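Notes on handing over the small jobs

The automation project at Msimang is now in its third phase, and I have been asked a few times what changes for the people on the floor. I work on the process side, so my answer is going to be narrower than the question.

The first two phases were conventional. The Cerby line took over carton erecting, and then the Wirnik scheduler took over the shift allocation that Thabiso Swanepoel used to do on paper. In both cases the task was already written down, with a cycle time and a tolerance, and the specification was more or less a copy of the work instruction.

Phase three covers the small jobs between the main ones: wiping down, resetting fixtures, putting tools back, clearing boards at changeover. We listed 81 of them across the site. Only 3 had any written instruction at all, and one of those referred to a machine we sold years ago.

Board wiping was the first on the list. It is done with hand-held grippers, so that the motion and the finger opening are recorded as the operator works. The target for the first set is 3000 recorded wipes, of which 383 had been accepted when I last looked at the sheet.

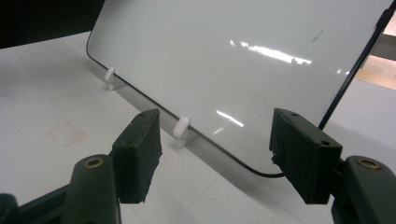
Small whiteboard on its two supports, at the wiping station. 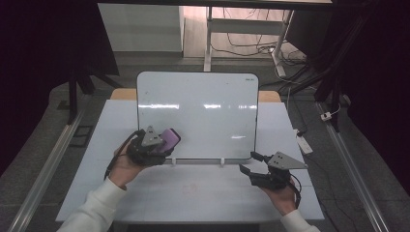 The parameters that matter are contact angle, pressure and overlap between strokes. None of them is difficult for a person. Ask an operator what overlap they use and they will look at you blankly, then do it correctly. With a gripper in between, the feel of the surface is reduced, and people slow down for the first hour or so. After that the strokes become shorter and more regular. Obadia Mfinanga pointed out that his own wiping at home has gone the same way, and his wife has asked him to stop.

On the staffing question, no posts go in phase three. That was settled in January and is in the minutes. What does change is the content of the shift. At present an operator on changeover spends part of it on small jobs and part on checks, and the small jobs are when people talk, stretch and notice that a guard is loose. If the small jobs go, the checks are done back to back. I have put this to the project team as a fatigue issue, as that is the heading under which it can be measured. The reply was that break times can be reviewed. They should be reviewed before the first cell is commissioned - the rota is very hard to alter once Wirnik has a month of data in it.

The second change is in grading. The people who record the tasks are doing skilled work by any reasonable definition, and they are paid as general operators. Thabiso has drafted a proposal for a separate grade with its own training record. I support it, with the reservation that the acceptance rate must not become a personal target. A rejected recording is often a fault in the fixture or the calibration, and the operator has no control over either.

The Skornden site is due to start the same list in the next quarter. I have sent them our sheet, including the rejected entries, and asked for their changeover times before anything is installed. So far I have the times for one line out of four.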